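The arm on the packing table

I have worked at Prirnwood for a good while now, in the packing room at the back. We make felt play food for nurseries and toy shops. The cutting and sewing happen upstairs, and the finished pieces come down to us to be sorted into sets and boxed. Until May it was all done by hand.

The arm arrived in May. Brigitta Mösli, who runs the floor, had told us about it in the canteen a few weeks before, so it was not a surprise. She said there would be no redundancies and that the hours would stay as they were. I believed her, mostly. Letay asked whether that was in writing and Brigitta said she would see to it, and to be fair the letter came.

Our big order is the Udis set, which has 22 pieces in a cotton bag. Before the arm, each of us picked a whole set from the trays, checked it and tied the bag. A fast packer could do 100 bags in a shift, though your wrists knew all about it by the end. These days the arm picks the larger pieces and we do the rest, plus the checking.

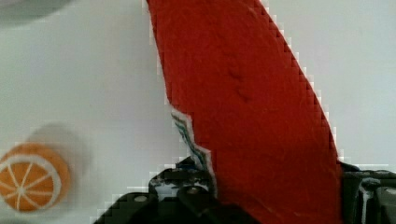 My job title has not changed but my day has. I spend the morning next to the table with a tablet, watching what the arm picks up and marking anything that goes wrong. Felt is awkward for it. It gives when you squeeze it, and no two pieces sit quite the same way. A big red piece between the two black fingers can pick up little dimples, and I have to decide whether they are the kind that fall out or the kind a shop will complain about. An orange slice lying flat on the white top is a different matter. I would slide a nail under the edge without thinking, and the arm has to be shown how.

Urs Sutter from Tanner, who supplied it, was with us for three days. He was patient and he listened, especially to Letay, who has been packing for 20 years and can feel a bad seam with her eyes shut. He wrote down a lot of what she said. She told me afterwards she was pleased to be asked, and also that she wondered what she had given away. I think both of those are fair.

What I miss is the talking. Four of us used to sit round one table and now we are spread out, with the arm in the middle and a line on the floor we must not cross while it is moving. My wrists are better, I will say that. I have not worn the support since the end of the summer.

Brigitta wants a second arm for the smaller sets next year. I have asked to go on the setting-up course if there is one – she has put my name down, and Letay's under it.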